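Section 6: Setting up the memory station on the Pilden cell

I wrote this section after I'd set the station up a few times myself, so it follows the order that has worked for me. It assumes the arm is already bolted down, the controller boots and you've been through Section 4 (emergency stop and speed limits). If you haven't done Section 4, please go back. I'll wait!

The station does one job. The arm picks a memory module out of the parts fixture, carries it over to an open desktop PC lying on its side, and presses it into a slot. Most of what goes wrong is in the fixture or in how the PC is placed, and the arm usually gets blamed for both.

What you'll want on hand

Hex keys in the sizes listed on the inside cover
The Brotholm parts fixture and its clamp screws
A steel rule, at least 300 mm
A grounded wrist strap
Two scrap memory modules that fit the board but don't need to work
A scrap PC for practice, same model as the ones you'll be running

CAUTION: Turn the PC off, unplug it, and hold its power button down for a few seconds before it goes anywhere near the table. The arm has no idea whether a board is live.

6.1 Placing the PC

1. Put the cell in Hold. The status light should be steady.

2. Take the side panel off the PC and lay the case on its side with the opening facing up. Set the removed panel well out of reach of the arm. I lean mine against the wall behind me.

3. Slide the case up against your stops. If you haven't fitted stops yet, do it now, using the table's own slats to keep them square. I ran for a week with tape marks and I don't recommend it.

4. Open the white latches on the memory slots by hand. The stock program doesn't open latches, and if one is closed the module will ride up on it and the arm will fault on force.

5. Tuck loose power wires away from the slots. A single wire lying over the end of a slot is enough to spoil a press. I use a soft reusable tie and pull the bundle toward the drive bays.

6. Push gently on each corner of the case. If it rocks, look under it for a stray screw.

NOTE: Some cases have brackets or drive cages that hinge outward. Decide whether yours will be open or shut, then keep it that way for teaching and for running. I taught a path with the bracket shut once and ran it with the bracket open. The arm stopped in time, but I didn't enjoy it.

6.2 Mounting the fixture

1. Set the fixture on the table beside the PC, close enough that the arm can reach the far slot without stretching. If the elbow looks nearly straight at any point, move the fixture in.

2. Tighten the clamp screws finger tight, check the fixture against the slats with the rule, then tighten them properly. Go corner to corner, a little at a time.

3. Drop a scrap module into each slot. It should fall in under its own weight and lift out with no drag. If it sticks, look for a burr or a bit of label glue in the slot.

4. Make sure both modules point the same way, with the notch on the side you chose in the job file. The arm doesn't look for the notch unless you bought the Villca vision option, and even then I'd check by eye.

CAUTION: Don't use the posts on the fixture as handles. They'll take it for a while and then they'll be slightly off, and you'll spend an afternoon hunting for the reason.

6.3 Routing the gripper cable

I used to rush this part, and it cost me a connector.

1. Plug the gripper cable in and turn the locking ring until it clicks.

2. Leave a generous loop between the gripper and the first cable clip. With the cell in Teach, jog the wrist all the way to each end of its travel. The loop should never pull tight, and it should never drop low enough to touch the fixture.

3. Add a second clip on the forearm. Snug is fine – crushed is not.

4. Jog from the fixture to the PC and back at the slowest speed, watching only the cable. Then do it again watching only the arm. I can't watch both at once and I doubt you can either.

6.4 Teaching the points

You need 6 points in all: a safe point above the fixture, a pick point for each of the two modules, a safe point above the PC, and a press point for each memory slot.

1. Teach the two safe points first. Keep them high, well clear of the power supply, the drive cage and any raised cover on the board.
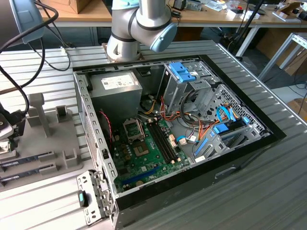 Can I teach the press points with the processor out of its socket?

Yours will teach just the same either way, but a bare socket is easy to damage, so keep the socket's protective cap on if you have it and route the path so nothing is carried over that area.

2. Bring the gripper down over the first module by hand-jogging. Close it lightly and look from both ends. The fingers should touch at the same moment. Save the pick point.

3. Repeat for the second module. Don't copy the first point and add an offset, at least on the first go. Teach it for real.

4. Carry a scrap module over to the first slot and lower it until the edge just rests in the opening. Check that the notch lines up with the key in the slot, then save. The press itself is a separate move, and the controller adds it from your force setting.

5. Do the same for the second slot. If the slots don't run square to the table in your layout, turn the wrist to match each slot and save that angle with the point.

6. Save the job under a new name. Mine ended up as job 304, and the number doesn't matter as long as you write it on the card by the controller.

6.5 First run

1. Set the speed to its lowest value and the press force to the low end of the range on your job card.

2. Keep one hand on the emergency stop.

3. Run one module only. When the arm has backed off to its safe point, put the cell in Hold and check both latches. They should have closed by themselves. If one is still open, the module is in crooked or the force is too low.

4. Raise the force one step at a time until both latches close on every try. Then stop raising it.

5. Run the full job with both scrap modules, several times over, before you let it touch a good one.

If the arm faults on the way down, note the height on the display before you clear anything. A fault well above the slot means the arm or the module has hit something on the way in, often a wire. A fault right at the slot is usually a latch or the notch. The rest of the fault codes are in Section 9, along with the address for the Nurnville parts desk if you need spare fingers.

Recheck the fixture screws at the end of the first day and again after the first week. Mine had moved a little the first time, and they've stayed put since.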